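Calloway library board agrees to buy one robot hand, puts off the other

24/04/2025

The Calloway Public Library will spend its equipment money on a robot this year after all, though with half the hands it asked for.

The board voted on the purchase after a meeting that ran past closing time, most of it given over to a line in the budget marked "end effectors." Two members took this for a staffing question. It was the hands. The robot, a Plodwood floor unit meant to shelve returns overnight, is sold without them, in the way that a printer is sold without much ink.

Kjell Lindholm, who runs circulation and wrote the proposal, had asked for a pair of multi-fingered hands from Dallirine, the supplier that has lent the library a unit since August. The board approved one. The second goes back on the list for next year, between the parking lot drain and the chairs for the children's room, which have been on the list for 5 years and are expected to outlive it.

"I can work with one," Lindholm said. "I would have liked to be asked which one."

The argument for buying was made mostly on returns. The branch takes in up to 1245 items in a busy week, and the present method of getting them back on the shelves is a cart with a bad wheel and whoever is on shift. Lindholm's proposal doesn't promise that the machine will be faster than the cart. It promises that it will be doing the job at night, when slow is less of a problem.

The argument against was made mostly on the service contract. Dallirine offers 12 months of coverage with the purchase, after which the library pays by the visit, travel included. The nearest technician is seven hours away by road. One member asked whether a cheaper two-pronged gripper from Emik would do. Lindholm replied that it would do very well for hardbacks of a certain thickness, and that he would be glad to write to the publishers.

He also asked the board to fix the floor budget before the robot budget, a request that got less attention than it deserved. The original quote left out flooring, power and marking, all of which the supplier's installation guide mentions on a page near the back. Those items now have their own line, and the line is longer than the one for training.

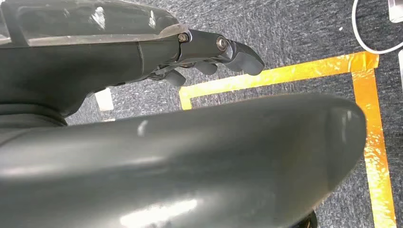 Marking is the cheapest thing on the sheet and has taken up the most staff time. The plan calls for painted zones, but paint and carpet don't get along, and replacing the carpet would cost more than the hand. For now the zones are tape. The orange-yellow strip on the dark gray carpet has already wrinkled in places, its edges aren't quite even, and it looks thicker near the corner where the layers overlap. Lindholm has asked for a better grade of tape and enough of it to redo the lines every few weeks. He has also asked for a cable cover, a small item that drew the only unanimous vote of the evening.

The order is to go out once the town clerk has signed it. Delivery is quoted in weeks, with no number in front of the word. Until then the loan unit stays, and so does the cart, for which a replacement wheel was requested and referred to the next meeting.

Residents who want to read the full equipment plan can ask for a copy at the front desk. The section on tape begins on page 7.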